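Plundard home simulation group
Minutes of the fault review meeting, December 2021
Chair and minutes: Urszula Głowacki

1. Last meeting's actions

All closed except the Andotis log format, which now has an owner at Sondby and carries over. Thanks to everyone who stayed on after the July release to get the living room build stable. It runs beautifully now, and that made this fault much easier to chase!

2. The tilt fault

This took up most of the meeting, and what a good one it was to dig into. During batch 508 the simulated two-armed robot lost its level reference partway through a table-clearing task. The arm controller kept working in the old reference and the head view rolled over with the body, so the planner was sending grippers to places that no longer matched the room.

The watchdog should have stopped the episode within 2 seconds. It didn't. The run carried on for 800 control steps before the time limit ended it, and the log recorded a normal finish.

Sondby traced the cause to the balance estimate. When it drops out, the Aidoo module repeats the last good value and doesn't flag it as stale. The watchdog sees a steady number and is perfectly happy. Really lovely detective work, and the write-up is worth a read even if you never touch that code.

3. Could it happen on hardware?

Yes, in principle. The real arms use the same module. The floor-level tilt switch is separate and would cut power, but the meeting agreed we shouldn't lean on the last line of defence. No hardware runs with the current module until the stale flag is in and tested. Speed in the lab stays capped at 70 per cent after that, to be looked at again next time.

4. What we check in the viewer

Long talk about how a reviewer could have caught this sooner. We skim the logs and hardly ever open the head view — easy to fix, and more fun than reading logs anyway. Agreed to add these to the review sheet:

a) Compare the floor and wall lines with the robot's reported level. In the view below the whole room leans, with both grippers still reaching out over it and the right one at the near end of the table.

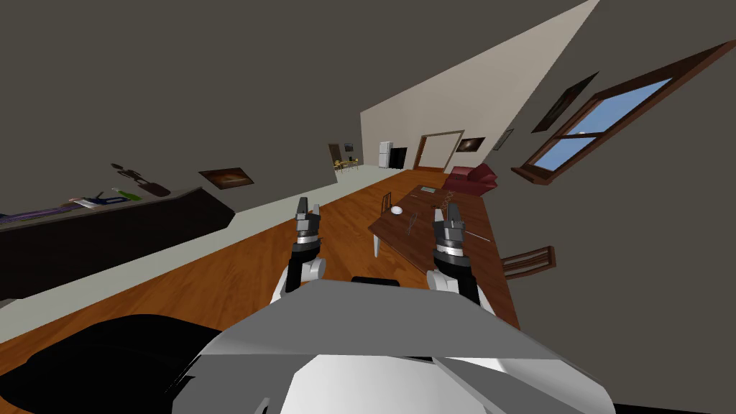 b) Check that the finish code agrees with the last head view, and reopen the episode if it doesn't.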